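Sullirlow bench notes, September, 10:37
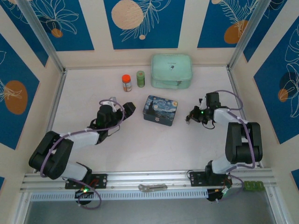

Pencil tins again! Vanderleia Brandão wants one picked for the Arruda kits by lunch, and I keep changing my mind (sorry, V). The zip pouch is softer in a bag but pens go everywhere in it. I'm leaning toward the Starry Night tin, mostly because I like looking at those swirls on the lid. Budget's 124 for the lot, so no fancy dividers. Still need to ask Esesden if they'll sell us 110 of them.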